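Zendgate Residents' Board > House and Home > Cleaning and Laundry

Thread: Sweeping fine dust off a smooth floor without spreading it about

mkhize_lane
I've moved from carpet to smooth flooring in the back room and I can't get on with it. Whatever broom I use, the big bits go in the dustpan and the fine stuff leaves a grey line. I sweep the line, it gets thinner, then there's another line behind it. I did it four times last night and then wiped up with wet kitchen roll. Is there a better way that doesn't mean buying a vacuum? I'm on the second floor with thin walls and I mostly clean after 10pm.

Kiran Vashisht
Which broom is it? If it has stiff bristles, that's your problem. Stiff ones are for yards. They flick fine dust forward and it lands again behind you. You want a soft one with split ends, and short strokes towards you, keeping the head on the floor.

mkhize_lane
It's the stiff sort, from the market. I did wonder.

potting_shed_2
Disagree about the broom. I have a soft one and still get the line. The trouble is the lip on the dustpan. Most plastic pans bow up in the middle after a few months, so the dust goes under. Get one with a rubber edge, or dampen the edge with a wet finger before you sweep into it. The damp edge sits flat and the last bit sticks to it.

Oratile Sibiya
Both of those help but I'd start somewhere else. Don't sweep the whole room into one pile. Work in patches, and pick up each patch before going on to the next. When you push everything to one end you're dragging grit over the clean part, and on a printed vinyl it will scratch in time. Pale floors are the worst for this as every speck shows.

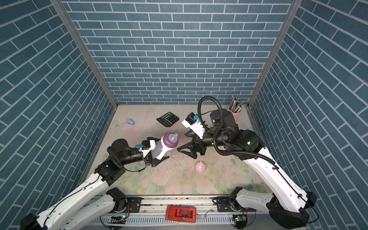 Grey specks and crumbs on a pale flowered floor.

I'd go at a patch like that from the outside in, all the way round, and then lift it. Going straight across just makes it longer.

Kiran Vashisht
Outside in is good advice. I'd add, shut the window first.

erus_road_dave
Or just buy a vacuum. A cordless one is quiet enough on the low setting. I never understand people spending half an hour on this.

potting_shed_2
The OP said no vacuum in the first post.

erus_road_dave
I read it. I'm saying it's the right answer anyway. My neighbour runs hers at 11 and I can hardly hear it.

mkhize_lane
Mine would hear it, believe me. Also I'd have to store it and I have one cupboard.

Oratile Sibiya
A flat mop with a dry microfibre pad takes up the fine dust after the broom has done the crumbs. Shake the pad out in a bag and wash it at 40 with no softener. Softener coats the fibres and they stop holding anything.

If you want to go over it damp afterwards, use very little water. I mix my floor wash in advance and keep it in a bottle like this, the big clear kind with a wide neck.

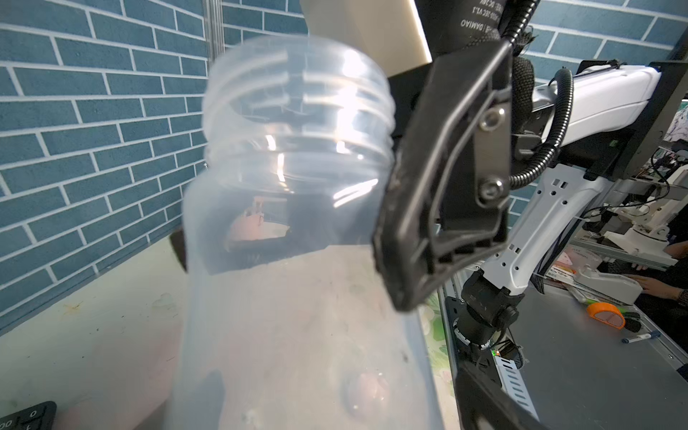
A wide neck matters more than you'd think if you are pouring from a jug, and you don't need a funnel. Mine is one small capful of plain washing-up liquid to two litres of warm water. Write on the bottle what's in it, keep it away from children, and don't put bleach in it.

potting_shed_2
A capful is too much for me. That leaves a film and the film holds dust, so you're back where you started. I use a few drops. I've also seen people on here swear by vinegar, which I wouldn't use on vinyl.

Oratile Sibiya
It's a small cap. But fair enough, start with a few drops and see if it's enough. Agreed on the vinegar.

Kiran Vashisht
Has anyone tried the Skokasance rubber broom? My sister has one and likes it for dog hair. I don't know about fine dust.

potting_shed_2
I had one. Very good on hair, poor on dust, and it squeaks. I gave it away after some 48 hours.

erus_road_dave
Squeaks louder than a vacuum, I expect.

mkhize_lane
Update. I got a soft broom and tried the damp edge on my old pan, working in patches. One thin line left at the end and the dry pad took that. I'll get the rubber-edged pan next month. Not bothering with the floor wash for now. Does anyone know if the pads can go in a tumble dryer?

Oratile Sibiya
Low heat only, and no dryer sheets. I hang mine over the bath.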